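Renting at Prusemmont: Frequently Asked Questions

Last updated March 28, 2018

Prusemmont is a building of one- and two-bedroom apartments on Ellis Street, managed by Flenitz Property. These are the questions we get most, in the order we tend to get them. If yours isn't here, call the office and ask for Gwenllian Beddoe. She wrote most of the answers below and will probably read one to you.

Is anything available right now?

It changes faster than this page does. Call. If we have nothing, we can put you on the waiting list, which is a real list that we really use. Two-bedrooms on the courtyard side come up least often. People seem to move into those and then refuse to leave, even for grandchildren.

What does the rent include?

Water, trash pickup, snow removal and the use of the laundry room. Electricity and internet are in your own name. Heat is included in the one-bedrooms and not in the two-bedrooms, for reasons that have to do with a boiler and a previous owner, and that Nicanor Cabral in maintenance will explain if you have an afternoon free.

How big are the apartments?

The one-bedrooms differ a little from floor to floor, and the floor plans at the office have the measurements. The oft-quoted 2,915 square feet on one listing site was the entire ground floor, lobby and mailboxes included. We have asked them to fix it. Please don't bring a pool table.

How much is the application fee?

$100 per adult, not refundable. It covers the credit check and the calls to your former landlords. Children are free to apply but we don't charge them or approve them.

Are pets allowed?

Cats, yes. Dogs, yes, one per apartment. There's a $200 pet deposit, returned at move-out if the doors still look like doors. Fish need no permission up to the size of tank one person can carry up the stairs alone. Anything else, ask first. We mean first.

How much storage do I get?

Every apartment has a hall closet, and there's a locker in the basement with your unit number on it. Bring your own padlock. The lockers are dry but they are wire mesh, so your neighbors will know about the exercise bike. 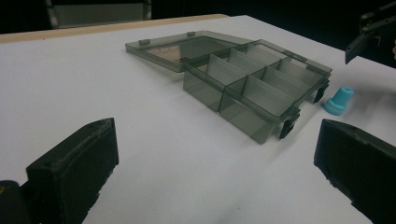
The kitchens are the other storage question. There's one deep drawer next to the stove, and the rest is cabinets, built in the days when a household owned four forks and a pot. Most tenants end up buying something to corral the small stuff. A see-through organizer box like the smoky gray plastic one in the photo is a good bet, and with a lid that folds back flat you can leave it open on the counter while you hunt for the stamps. Please don't screw shelves or racks into the cabinet doors. They are thinner than they look, and we have a drawerful of screws from people who found out.

Can I paint?

Yes, with written approval of the color. Efa Humphreys at the front desk keeps the paint cards and has opinions. You can leave the color behind when you go only if we said so in writing. Otherwise it goes back to off-white, at your expense or with your own two arms.

Where do I park?

One space per apartment, in the rear lot, numbered. Guests park on the street. The space by the ramp is not a guest space, no matter how briefly your guest is staying.

How do I pay the rent?

By check through the office slot, or online through Neteck, where you'll get a login with your lease. Rent is due on the first. There's a grace period of 5 days, and after that the late fee adds itself – the system does it automatically and is immune to charm.

Something broke. Whom do I call?

The maintenance line, day or night, for water, heat, locks or anything that smells like burning. For a squeaky hinge, fill out the form and Nicanor will get to it during the week. Telling him about it in the parking lot doesn't count as a form.

Can I sublet?

For a summer, with our approval, until the end of September at the latest. Mared Gough handles the paperwork. Your subtenant fills out the same application and pays the same fee as everybody else.

What happens when I move out?

Give us written notice, a full calendar month ahead. We'll walk through the apartment with you, you'll hand over both keys and the mailbox key, and the deposit check goes to whatever address you leave us. Do leave us an address.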